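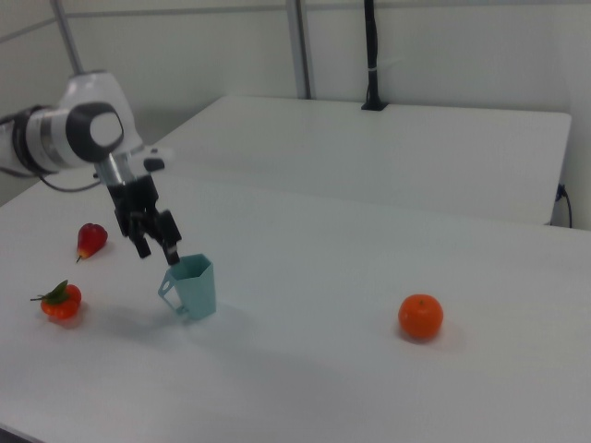 Robotics Club, August meeting
Room opened 3:30 p.m., meeting started 3:45 p.m.

Minutes of the last meeting were read and approved with one correction: the spare gripper fingers were ordered through the school office, not bought out of club dues.

**Pick-and-place project**

The arm group reported on the tabletop task for the Nundham meet. The objects are still the blue cup, the pear, the pepper and the orange. The group wants to keep them through the meet and not add anything new. Agreed.

The cup is the hard one. Coming down over the rim works if the cup starts upright and the handle is turned away from the gripper. Picking up by the handle was tried and dropped. The group will log 100 cup attempts with the rim approach before the next meeting and write down the handle direction for each one. Past logs left this out and could not be used.

The pear rolls when a finger touches it off center. One member suggested a strip of tape on the table to stop it. The meet rules say nothing can be fixed to the table, so no tape. The group will try a slower close first.

Fresh produce has to be replaced when it gets soft. Members bringing replacements should match the size of the old ones as closely as they can. Do not leave fruit in the room over a weekend.

**Software**

Tretix was updated on the lab computer. Saved positions from the old version load, but the home position has to be set again by hand. Instructions are taped inside the cabinet door. Members should not install the update on their own laptops until the software group has finished checking the export function.

**Nundham meet**

The club can enter 2 teams. The arm group is one. The line-follower group will decide by the next meeting whether it is ready. Entry forms and permission slips go to the advisor together. Findport has offered its workshop for a practice run before the meet, and the advisor will ask about a time and whether we need to bring our own table.

**Money**

Dues are still owed by 3 members. A motion to spend club money on a second emergency stop button was made, seconded and passed. A motion to buy club shirts was tabled until the meet fees are known.

**Other business**

- Safety glasses go back in the bin, not on the windowsill.
- New members need the arm safety talk before they run anything. The next one is at 3:15 p.m., before the next meeting.
- The sign-out sheet for laptops is full. A new one will be printed.

Adjourned 4:40 p.m.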